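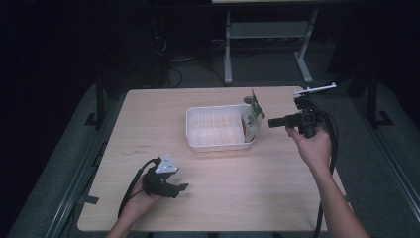
Aoife Lenihan wanted the tea in the tray before her aunt came up the stairs, and her aunt was already on the stairs.

"It's only a packet," said Mathias Zürcher. "It goes in the tray. Then we're done!"

"It's a packet of Birneo," said Aoife, "and it has to stand up straight."

She loved Birneo, the whole ridiculous leafy business of it, green and white and smelling like a pear tree somebody had set fire to and then apologized to. She had drunk it every June since she was nine, up here with the window open and the swifts going mad over the roof of the Ruchti bakery. And now, at last, Aunt Elfriede was going to taste it. Elfriede Thaler, who drank coffee! Who had drunk nothing but coffee for as long as anyone could remember, and who had said on the telephone, in a voice like a drawer closing, that she supposed she could try a cup.

"Left a little," said Mathias.

"I am going left a little."

"Now it's leaning."

It was leaning. Aoife laughed so hard she had to stop and breathe. The stairs creaked, then creaked again (there was a landing halfway, thank goodness, and Elfriede always stopped on it to disapprove of the wallpaper).

"What did you pay for this table, anyway?" Mathias asked. He asked things like that when he was nervous.

"Nothing. Reto Brunner was going to saw it up for shelves. Can you imagine? Look at that grain!"

Mathias looked. He had eaten 400 sandwiches off it, easily, and had never once looked at it, and now he bent down until his nose was nearly on the wood. Long pale streaks ran away across it on the slant, cream and tan and almost pink, and off in one corner they went wavy, like sand when the tide has just left. 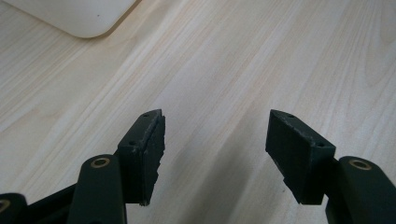 The wavy part, which Mathias called the beach from that day on.

"It's a beach," he said.

"It's a beach! I've been saying so for years."

"You've never said so."

"Well, I've been thinking it very loudly."

The door opened. Elfriede had her good coat on and her gloves in one hand, and she looked at her niece, and at Mathias with his nose on the table, and then for a long time at the packet with its top flap open.

"Pears," she said, and sniffed again. "Your grandfather had a pear tree." She pulled out a chair. "Put the kettle on, child, and make it strong."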